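Home | Workshop Notes | Furniture | Archive | About
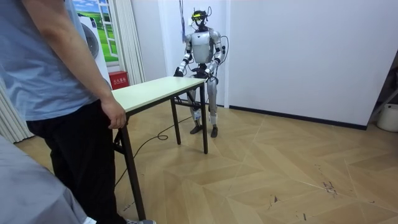
Moving a folding table without racking the legs

A long folding table is light enough to drag, and dragging is what ruins it. The legs take a sideways load at the hinge, the rivets loosen, and after a few months the top rocks. Ours is a Londero with a pale top and a dark metal underframe. It gets shifted most days in May, when the room has to be cleared by 4.

Carry it from the short ends, one party to each. Hands go at the edge of the top, close to the corners. The crossbar is a poor handle, as it flexes and pinches. Agree on the direction first, then lift 13 mm or so, enough to clear the floor and no more.
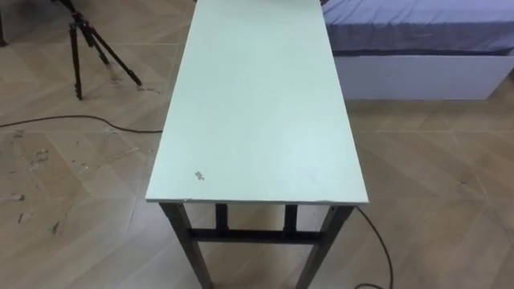

Cornska, May

I went over the top before the last move. There is a small dark blemish near one front corner and a few light scuffs across the surface. I have left both alone. Filler on a painted top tends to stand proud, and sanding it back takes off more paint than the original damage did. If you must touch it up, use 1000 grit, wet, and stop early.

The legs show wear in the finish. A wipe of Tetia paste wax once a season is sufficient.

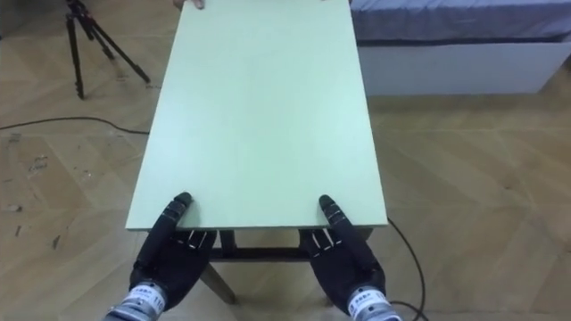
Does the top need to be cleared before a lift?
Clear it every time. Even a mug shifts the balance once one end rises ahead of the other.

Set down the far end first, then the near end, and check that all the feet bear evenly. If one is off the floor, turn the table a few degrees before you reach for a shim. Our floor is out by 7 mm at the worst point, and a small rotation usually absorbs it.

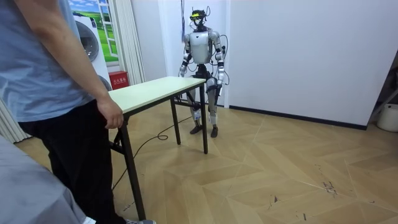 Cables are the other hazard. Route them along the wall, or at least look for them under the table before anyone steps back. I tried the Seo clip-on cable guides and found the adhesive too weak for a floor that gets mopped. Screw-down ones are next.

Shares: 13 | Comments: 4

Recent posts
Leveling feet, compared
Paste wax on painted steel
Storing folding tables upright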